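La vie longue des boîtes

Dans la cuisine de mes grands-parents, il y avait une étagère que l'on appelait « le mur ». Elle portait les boîtes à farine, à sucre, à café, à chicorée, rangées de la plus haute à la plus petite, et aucune ne contenait ce que son inscription promettait. La farine était dans le sucre. Les boutons étaient dans le thé. J'ai mis plusieurs années pour comprendre que ce désordre avait une logique : les boîtes avaient changé de métier avec l'âge.

J'ai appris le français à vingt-six ans, et le mot « boîte » m'a beaucoup occupée. On travaille dans une boîte, on sort en boîte, on met quelqu'un en boîte. Ma langue maternelle possède quatre mots différents pour la même chose, selon que l'objet ferme bien, ferme mal, se porte ou reste à sa place. Le français préfère un seul mot et laisse les gens se débrouiller.

L'âge du fer-blanc

À Tindton, petite ville du nord où j'ai passé une partie du mois de septembre, l'ancienne fabrique Clamell donne encore son nom à une rue et à un arrêt d'autobus. On y a longtemps produit des boîtes à biscuits en fer-blanc. Le bâtiment de brique abrite maintenant des logements et, au rez-de-chaussée, une collection ouverte l'après-midi à partir de 14 heures. Elle conserve 3 772 boîtes, toutes inscrites dans un registre que l'on peut consulter sur place, à condition d'avoir les mains propres.

Le registre m'a intéressée plus que les vitrines. Pour chaque pièce, on a noté l'usage prévu et l'usage trouvé, c'est-à-dire ce que la boîte contenait le jour où une famille l'a donnée. Dans la première colonne, les biscuits dominent, bien sûr. Dans la seconde, ils disparaissent presque : 208 boîtes servaient à la couture, d'autres gardaient des lettres, des graines, des vis, des dents de lait, des clés dont la porte n'existait plus. Une boîte de galettes au beurre était remplie de craies de tailleur si usées qu'elles ressemblaient à des ongles.

Le fer-blanc se prêtait bien à ces secondes vies. Il protège de la lumière et des souris, et il fait du bruit quand on l'ouvre. Ce dernier point n'est pas négligeable dans une maison avec des enfants. Les fabricants l'avaient compris assez tôt, et Clamell vendait au moment des fêtes des modèles sans texte sur le couvercle, pour que l'acheteur puisse les garder sans avoir l'air de faire de la réclame.

Le plastique et la transparence

Puis on a voulu voir. Le bac translucide est entré dans les placards, ensuite sous les lits, et avec lui une autre idée du rangement. On ne devine plus, on vérifie. La maison Bumevex, qui fabriquait d'abord des cuvettes, a bâti une bonne part de son catalogue sur cette promesse. Sa gamme Pop comptait 8 formats au départ, empilables, avec un couvercle qui claquait en deux endroits. Ma belle-mère en possède encore plusieurs. Les couvercles, eux, sont partis quelque part.

Je dois avouer une certaine méfiance envers la transparence. Un bac qui laisse voir son contenu demande que ce contenu soit présentable, et l'on finit par ranger pour le bac. Une boîte opaque pardonne davantage. D'un autre côté, j'ai perdu pendant tout un hiver mon passeport dans une boîte à thé, très jolie, très opaque, posée à la hauteur de mes yeux.

Dans la plupart des foyers, les deux familles cohabitent sans se disputer. Le cylindre à couvercle reste volontiers sur la table, il a un côté meuble ; le bac reçoit ce qui n'a pas encore trouvé sa place, et parfois ce n'est qu'un seul petit objet violet, tout au fond. 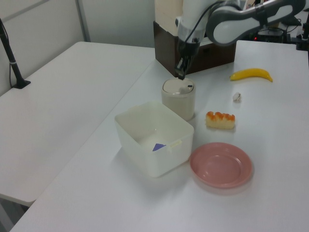
Choisir, garder, donner

Les vendeurs de brocante que j'ai rencontrés près de Tindton regardent d'abord la charnière, ensuite l'intérieur. La rouille au fond est plus grave que la rayure sur le décor. Une boîte ronde se vend moins cher qu'une rectangulaire de même époque, car elle se range mal — les acheteurs le savent avant même de l'avoir prise en main. L'odeur compte aussi. Le café reste des dizaines d'années dans le métal, le savon davantage, et aucun des remèdes que l'on m'a indiqués (bicarbonate, papier journal, riz cru) ne m'a tout à fait convaincue.

Pour nettoyer un décor imprimé, un chiffon à peine humide suffit, sans frotter les bords. On sèche tout de suite, couvercle ouvert. Le plastique ancien supporte mal l'eau très chaude et devient trouble ; mieux vaut l'accepter ainsi.

Quant au mur de mes grands-parents, il a été partagé entre les cousins. J'ai reçu la boîte à chicorée. Elle contenait de la ficelle, en pelotes soigneusement nouées, et j'en utilise encore pour les tomates.

Contact de la rédaction | © Tous droits réservés | Retour en haut de page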